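Flernunent Table Oil: Frequently Asked Questions

35 shares
3 comments

What is Flernunent?

Flernunent is a hardwax oil for interior timber tabletops, benches and desks. It is a blend of drying oils and plant waxes in a low-odour solvent. It soaks into the surface of the timber and cures there, leaving a thin wax layer on top. It is sold clear and in the Giraldo tint range.

Can it be used outdoors?

No. The product contains no UV absorber and no mould inhibitor. On a covered verandah it will grey and lift within a season. Use an exterior decking oil for outdoor settings.

How should the timber be prepared?

Sand in the direction of the grain and finish at the grit printed on the tin. Sanding finer than this closes the grain and reduces uptake, and the tinted colours will come out lighter than the chart. Vacuum the surface, then wipe with a dry lint-free cloth. Do not use a tack cloth. The resin in some tack cloths leaves marks that show only after the first coat.

Do I need to remove the old finish?

Polyurethane, lacquer and shellac must be removed back to bare timber. Old hardwax oil in sound condition can be lightly abraded and recoated. If you do not know what is on the table, place a drop of water and a drop of methylated spirits on the underside. Shellac softens under the spirits. Water that soaks in quickly indicates bare timber or a worn oil. If neither drop has any effect, assume polyurethane and sand.

How many coats are required?

2 thin coats for clear. Tinted finishes take one coat of tint and one of clear, with a second clear coat on dining tables. Thick coats do not give more protection — they stay tacky and collect dust. Any oil still sitting on the surface at the end of the working time given on the tin should be wiped off completely.

How long does it take to dry?

Drying depends on temperature, airflow and species. Leave the first coat overnight before recoating. Light use is possible the day after the final coat. Full cure takes 3 weeks, and until then the surface should not be washed, covered with a cloth or left with hot crockery on it. Oily species such as teak and some of the ironbarks are slower. In a Brisbane summer with high humidity, allow extra time between coats and run a fan across the room, pointed away from the wet surface.

Why is my surface still sticky?

The usual cause is excess oil that was not wiped off. Dampen a non-scratch pad with a small amount of fresh oil, work it over the sticky area to soften the residue, and wipe dry. If the surface has been sticky for more than a week, use mineral turpentine on the pad and allow the table to dry fully before recoating. Low temperature is the second most common cause. Do not apply the product in an unheated shed in July.

How do I dispose of the rags?

Rags soaked in drying oil can heat up by themselves and catch fire. Lay them flat outdoors on concrete, one layer deep, until stiff, or put them in a metal container filled with water and close the lid. Do not leave them scrunched up in a bin, a bucket or the back of a ute. This applies to pads, paper towel and used sanding dust as well.

What is Prurkik, and do I need it?

Prurkik is the maintenance soap made for the same finish. It is a concentrate and must be diluted before use. Ordinary dishwashing liquid will strip the wax layer over time. A well-wrung cloth and plain water is enough for daily wiping — the soap is intended for a periodic clean. Do not use vinegar, bleach or spray-and-wipe products.

Can I repair a ring or scratch without redoing the whole top?

Usually. Abrade the area by hand along the grain, feather the edges, and apply a small amount of oil with a cloth. Clear finishes blend well. Tinted finishes blend less reliably, especially the darker ones, and it may be necessary to recoat one full board so that the change falls on a join. Black marks around screws or under metal objects are a reaction between iron and tannin. They need oxalic acid, followed by a thorough rinse and full drying, before any oil goes on.

Is it compatible with Trarico stain?

Trarico is water-based and can be used under Flernunent once it is fully dry. Expect raised grain. Denib lightly before oiling, taking care at the edges where the stain cuts through first. Do not mix the two products in the same container.

What does the batch code on the lid mean?

The code identifies the production run. Where a job needs more than one tin of tint, buy tins with a matching code, or combine them in a clean bucket before starting. Colour variation between runs is small but can be seen on a large flat surface.

How do I choose a tint?

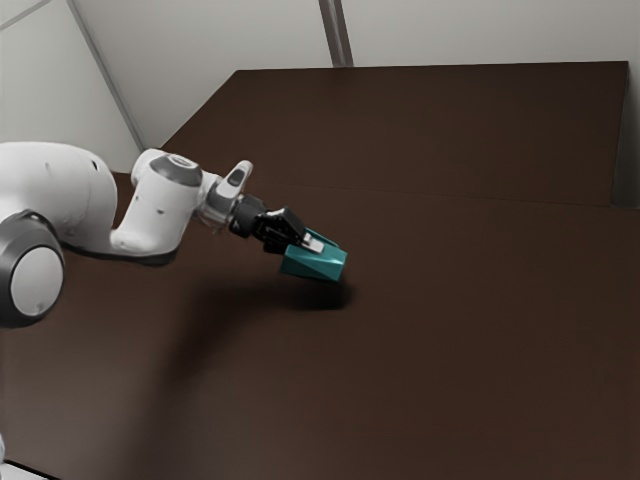
The Giraldo tints are translucent, and the final colour is the sum of the tint and the timber under it. Test on an offcut or on the underside of the top, with the full number of coats, before committing. View the sample in the room where the table will stand, next to the objects that will be used on it. A dark brown tabletop, such as the one shown, makes a small teal block stand out clearly, and white items read brighter against it than they would on raw pine. Dark tops also show dust and crumbs sooner. Keep the sample and write the tint name and batch code on the back for later repairs.

137 people found this page helpful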